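Suspension & Chassis > Fork seals weeping again after 12 hours

mudlark_tim
Started 7 September 2024

Ok so bought a used 250 four stroke in April, paid 2,343 for it, left fork seal was already weeping. Knew that going in. Did both sides myself with a Trenix seal kit, new dust wipers, fresh oil. Was fine. Now 12 hours on them and the left is doing it again. Oil ring on the tube after every moto, bit of it getting down on the caliper side.

Right side bone dry. Same kit same day same idiot doing the work.

Bike is stock otherwise. Ride mostly Barrios, the sand end not the clay end. I'm 190 lbs in gear if that matters.

Is it the seal? the tube? me?

gatedrop_gus
Re: Fork seals weeping again after 12 hours

Trenix. There's your problem. Throw them away and buy OEM.

slowhandsal
Re: Fork seals weeping again after 12 hours

Gus says that in every thread lol. I've run Trenix in two bikes, no trouble. Did you try cleaning them before going right to replacement? Sand gets under the lip and it'll weep like crazy. Takes a couple minutes a side with the plastic cleaner thing.

mudlark_tim
Re: Fork seals weeping again after 12 hours

Did the plastic thing yes. Twice. Got some grit out the first time and it was good for one ride then back. Second time nothing came out and it didnt change anything.

gatedrop_gus
Re: Fork seals weeping again after 12 hours

Because it's a cheap seal.

HKramer
Re: Fork seals weeping again after 12 hours

Check the chrome before you spend money on anything. One side leaking and the other dry with the same kit tells me tube, or bushing, or something happened on install. Run a fingernail up and down the whole travel area, all the way round, front AND back. Rock nicks are usually on the front and low. Then do it again with a bit of old nylon stocking, it will snag on stuff your finger misses.

Also how did you drive the seal in. Proper driver or a piece of pipe?

Hendrik Kramer
(suspension only, don't ask me about carbs)

mudlark_tim
Re: Fork seals weeping again after 12 hours

Hendrik. Uh. Pipe on the first side, then a buddy showed up with a real driver and we did the right side with that. So left = pipe.

Writing that out I feel dumb

slowhandsal
Re: Fork seals weeping again after 12 hours

Hahaha

HKramer
Re: Fork seals weeping again after 12 hours

Could be it. Pipe can work if the end is square and deburred. Most pipe is neither. If the seal went in cocked it'll be happy for a while and then not. But still check the tube, a bad install and a nick look the same from the outside.

braaap_deluxe
Re: Fork seals weeping again after 12 hours

what did you put over the top of the tube when you slid the seal on? bushing groove has sharp edges, will slice the lip if you go over it bare. sandwich bag + fork oil. everybody forgets this

mudlark_tim
Re: Fork seals weeping again after 12 hours

Bag on both sides. That one I knew!

Fingernail test done. Think I feel something, low down, front, maybe an inch above the axle lug. Super tiny. Not even sure it goes into the seal at full bottom. Stocking didnt catch but my wife's stockings are apparently very nice stockings and I've been told to stop.

gatedrop_gus
Re: Fork seals weeping again after 12 hours

If it's that low it doesnt matter. Tube only gets there on a hard bottom. OEM seals.

HKramer
Re: Fork seals weeping again after 12 hours

Disagree. He's riding sand at 190 on stock springs, he's bottoming. Put a zip tie on the leg and go ride, see where it ends up. Costs nothing.

embla_h
Re: Fork seals weeping again after 12 hours

Hi, I do a lot of these for the kids' classes at our club so I have opinions. Typed this up for somebody last year, pasting it with edits. It's for when you have to pull the leg anyway. Gus will hate some of it, fine.

Do the fussy part indoors if they let you. Garage is dusty, wind comes under the door, all of it wants to live in your new seal. Wipe the counter down, fold the towel, lay the parts on it in the order they came off. Folded over a few times is better than flat, the small stuff doesnt roll.
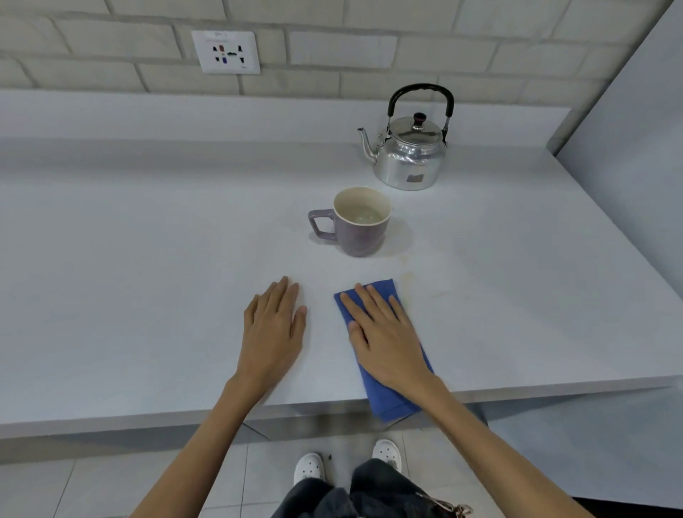 Blue towel, counter, mug.

And if you're having a drink put it well away from open oil. I have seen someone use the wrong cup to measure. Not saying who.

Right, steps.

Step one. Loosen the caps while the legs are still in the clamps. Top pinch bolts loose, bottom ones tight. If you forget you'll be hugging the leg on the floor with a wrench, ask me how I know.

Step two. Drain it and LOOK at the oil. Gray and glittery is bushings. Brown and stinky is just old. With 12 hours on it it should still look like oil. If it's already gray on the left only, then you have found your answer and the seal is just the messenger.

Step three. Slide hammer it apart, keep bushing, washer, seal, clip, wiper in order. Take a pic of the stack. Look at the outer bushing, if the coating is worn through to the copper color on one side then it's letting the tube lean on the seal. New seal on a worn bushing is a waste of an evening.

Step four. Clean everything, then clean it again with a lint free cloth. NOT paper towel, it sheds. Press the cloth flat first and run your palm over it, if you feel grit then get another one.
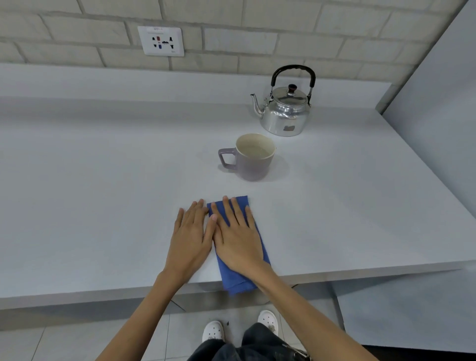 Step five. Nicks. Very fine wet paper, across the tube and not up and down it. Only knock off the high edge. You're not trying to make the hole go away, the hole isnt what cuts the seal. If it's deep put a drop of hard epoxy in it, let it cure overnight, shave it flush. I have one that has lasted two seasons like that.

Step six. Grease the lips, seal grease only. Bag over the end. Wiper first, clip, seal, washer, bushing. Check the seal is facing the right way up. Check again. Markings normally face the wiper but look at your manual.

Step seven. Driver. Real one. Borrow it. Even taps till you see the clip groove all the way round. The sound changes when it seats.

Step eight. Oil height not volume if your fork is the kind that's set by height. Bleed the air at the caps with the front wheel off the ground.

Step nine. Axle alignment!! Bounce the front before you tighten the pinch bolts on the axle. Forks that are pinched inward will eat a seal and usually just the one side. Nobody at the track ever does this.

Embla Hägglund

gatedrop_gus
Re: Fork seals weeping again after 12 hours

Epoxy in a fork tube lol. no

embla_h
Re: Fork seals weeping again after 12 hours

Two seasons, Gus.

gatedrop_gus
Re: Fork seals weeping again after 12 hours

Kids bikes. Not a 190 lb guy casing the table at Barrios. Get it rechromed or find a good used leg.

HKramer
Re: Fork seals weeping again after 12 hours

Seen epoxy hold, seen it pop out and take the seal along. Depends on the prep. For a nick he can barely feel I wouldn't fill it at all, just dress the edge like she says.

Step nine is the one I'd do today btw before taking anything apart. Tim do you know how you did the axle?

mudlark_tim
Re: Fork seals weeping again after 12 hours

Tightened everything with the bike on the stand. No bouncing.

braaap_deluxe
Re: Fork seals weeping again after 12 hours

theres like 3 suspects now

slowhandsal
Re: Fork seals weeping again after 12 hours

Side question, anyone run those Basix neoprene covers over the wipers? Thinking of them for sand.

gatedrop_gus
Re: Fork seals weeping again after 12 hours

They hold the sand in.

embla_h
Re: Fork seals weeping again after 12 hours

For once yes, agree with Gus, if you leave them on. Pull them down and wash under them every ride and they're ok. If you're lazy skip them.

slowhandsal
Re: Fork seals weeping again after 12 hours

I'm lazy. Skipping. thx

mudlark_tim
Re: Fork seals weeping again after 12 hours

Update. Zip tie was all the way down to the lug after 6 laps. So yeah I'm bottoming and yeah the nick is getting into the seal. Redid the axle too, bounced it, and the left leg moved over on the axle when I let the pinch bolts go. Not a lot but I could see it.

Pulled the left leg last night. Oil was a little gray, not glittery. Bushing still has its coating except a shiny patch on one side. Seal had a tiny notch in the lip and it was sitting a hair crooked, you could see it in the witness mark on the outside. So all of it I guess??

HKramer
Re: Fork seals weeping again after 12 hours

Shiny patch fits with the axle being pinched. I'd do the bushing while you are in there, they're cheap compared to doing the job again. Then look at springs. Stock ones are too soft for you.

gatedrop_gus
Re: Fork seals weeping again after 12 hours

What brand of seal did you order

mudlark_tim
Re: Fork seals weeping again after 12 hours

...OEM

gatedrop_gus
Re: Fork seals weeping again after 12 hours

Good man

embla_h
Re: Fork seals weeping again after 12 hours

Do the right side bushing too while you've got the driver on loan. And let us know on the springs, I think there's a set in the club shed one rate up, would have to check what year they're off.

mudlark_tim
Re: Fork seals weeping again after 12 hours

Would take those if they fit. PM sent. Parts should be here next week, will post when it's got some hours on it.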